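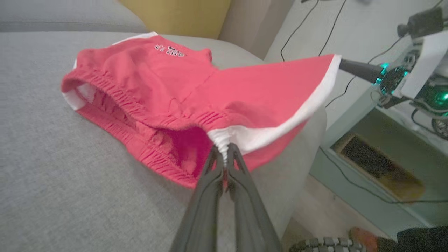
2022-04-24

Laundry day got away from me again. I had a plan this morning, I really did – one load of darks, one load of towels, coffee on the balcony while the machine ran – and by noon I was standing in the living room with clean clothes on every surface and no coffee. The sofa is the worst place in the apartment to sort laundry and I do it there every single time. It's right at the height where you can throw something without looking, and then you sit down next to the pile "just for a minute" and that's the end of it.

The red shorts came up near the top of the pile and I got stuck on them for way too long. They're a great red, sort of coral if the sun's on them, with the white trim, and the elastic in the waistband has gone all ridgy from years of washing. I should have retired them when we moved out of the place on Brutham Street. I've run in them, painted a bathroom in them, slept in them through that whole awful heat wave. The printing is so small I never could tell people what brand they were when they asked (two people have asked, in all that time, but still!).

How do you fold athletic shorts, anyway? I've tried it every way. Mom's way is in half down the middle, leg on leg, then waistband down to the hem. That works on stiff cotton things and it's hopeless on anything with a mind of its own. Zdislava Charvát from downstairs showed me hers last winter, when the building dryer was broken and we were all hanging things up in the hallway like a ship. She lays them face down, smooths out the legs, folds one side over, tucks the pointy bit in, then rolls the whole thing up from the bottom and pops the roll into the waistband. It makes a neat little sausage that you can throw across a room and it stays shut. I did four pairs that way today and felt extremely accomplished, and then did the other pairs in half because I got bored.

Other things out of the pile: the blue sweater, which I'm almost sure has shrunk. One pillowcase with no partner. The striped dish towel that Aunt Vondska brought us (she isn't an aunt, and Vondska is her last name, but we've called her that since I was nine and it's too late now). A sock I don't recognize. I put the sock on the windowsill where I keep the other socks I don't recognize, and there was a moment where I thought I'd matched it, but no, different heel.

I did finally go through the bottom drawer, so that's something. I'd been putting it off since before the holidays. It was mostly T-shirts from races and one from the Zaseo summer picnic, the year it rained so hard they moved the whole thing into the parking garage and we ate potato salad between the pillars. I paid 49 dollars for the hoodie that goes with it, if you can believe that, from my own employer! I've worn it maybe twice. It went in the donate bag, then I took it out again, then I put it back in and tied the bag shut fast.

The donate bag is by the door now. If I haven't taken it down by the first week of May I'm allowed to be mad at myself.

While I was in there I found the envelope with the receipts for the washer. 879 dollars! I'd forgotten, or I'd made myself forget. It does make me feel better about how much I use it. The old one danced across the floor so badly that we used to take turns sitting on it during the spin, and you could feel it in your teeth. This one just hums. I put the envelope in the kitchen drawer with the batteries and the takeout menus, where I'll never find it again.

Back to the sofa. I've been thinking I want to move it under the window and put the bookcase where it is now, but then the lamp has nowhere to plug in unless I run a cord along the wall, and I hate that. I do love that gray though. I worried when I bought it that it would look like a dentist's waiting room, and for a couple of weeks it sort of did, and then I got the mustard cushion and the whole thing woke up. I'd like a second one in the same yellow. The shop only has them in a bigger size now and I think two different sizes would bug me. Or would it look like I'd done it on purpose? I'll ask Zdislava, she has opinions about cushions.

I should also go over the sofa with the lint brush, because that weave grabs onto everything. Towels are the worst for it. Next time the towels go on the bed and get folded on the bed, and that's a rule. (I've written this rule down before. I think it's in the January pages somewhere.)

I had the radio on all afternoon, some call-in thing about gardens, and a man phoned up to say he'd planted 4000 tulip bulbs on a hillside and the deer had been through all of it. He wasn't even that upset! He said he'd put in daffodils next, since deer leave those alone, and then he told the host a long story about his brother's tractor. I folded a whole stack of washcloths to that story. I kind of want a window box now. Daffodils would be too tall for it, wouldn't they, unless you get the miniature kind.

Dinner was eggs and the last of the rye bread. I ate standing up because the table had the sheets on it, and the sheets were waiting for a second pair of hands, and there was no second pair of hands until after seven. We did the fitted one together, badly. We always start out doing it the proper way with the corners tucked into each other and then one of us loses a corner and we end up wadding it. It's in the closet with a flat sheet wrapped around it so it looks nice from the front.

Things still to do: buttons on the gray coat, find the other pillowcase, wash the bath mat by itself this time, call the Charvát number back about the storage cage downstairs – Zdislava's nephew wants to swap ours for his, and his is bigger, so I'm a little suspicious.

I kept the red shorts, by the way. They're rolled up in the top drawer, at the front, on the left. I'm going to wear them tomorrow if it's warm enough, and if it isn't I'll wear them around the apartment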